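Brunley sheets come up short, again

Home & Money | 2 min read

Brunley shoppers who have spent the winter wrestling a fitted sheet onto a mattress it plainly dislikes can stop blaming themselves. The town's consumer office measured 29 sets of bedding sold locally as "full" and found that 7 of them were smaller than the label said.

The worst offender, a house-brand set sold at Skillholm on Mill Road, gave up 3 inches in length after a single warm wash. The packaging promises a "relaxed fit." The sheet was the only party in the test that could be called relaxed.

Skillholm said it was "looking into the matter" and would swap any set brought back with a receipt. Shoppers who keep receipts for bedsheets are invited to form a line.

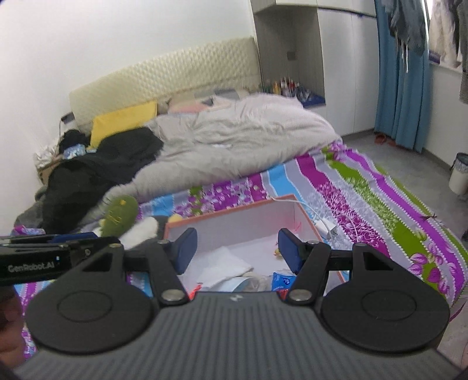
A small bedroom, where the bed gets most of the say.

The office opened its file in March, after 330 complaints in one year. Most concerned corners that pop off in the night. One asked whether the town could do anything about duvet covers in general, and was told it could not.

Yalçınkaya, the family linen shop behind the bus station, came out with a clean record and has put a sign in the window to say so. The sign is larger than the window display.

Grokholm, which supplies two of the short sets, blamed "natural movement in the cotton." The cotton has so far moved in one direction.

The full list is at the library front desk until 5 p.m.

Filed under: Shopping, Around Town

Contact the newsroom | © Brunley Local News | Back to top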